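Op art grid with a bulge: quick how-to

Oct 2, 2025

Quick one, been asked for this a lot. Flat checkerboard that looks like it swells out of the paper. Pencil, ruler, black paint. An evening, maybe two. 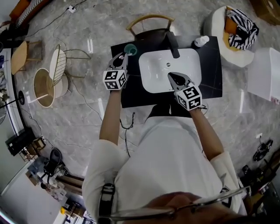 Paper first. I use the Braditz smooth heavy sheet, cut to a square. Anything that doesnt buckle will do. Tape all four sides down.

Mark the center. Then tick marks along the top edge, but not evenly spaced. Wide in the middle, squeezed toward the sides. Mine start at 22 mm in the center and get down to 4 mm at the edges. Same down the left side, same again on the right and bottom.

Now join them up. The middle lines stay straight. The others bow outward, more curve the further out you go. Flexible ruler helps, I have an old Garrido one. Light pencil, 2H or so. Youll redraw a few. Fine.

Put a tiny x in every other square BEFORE you paint. Seriously. My first grid had 241 squares to fill and I lost the pattern halfway accross. Started over.

Painting: outline each x square with a size 1 brush, then fill with a size 8 flat. Stestel matte black covers in two coats. Prestoritz is cheaper but goes shiny, and shine kills the effect. Let the first coat dry around an hour.

Erase pencil last, soft eraser, work away from the paint. Touch up wobbly corners with white gouache.

Step back across the room to check it. If the bulge looks weak, the outer squares are too wide. Squeeze them more next time.

Color version coming in November, same grid, blues into greens.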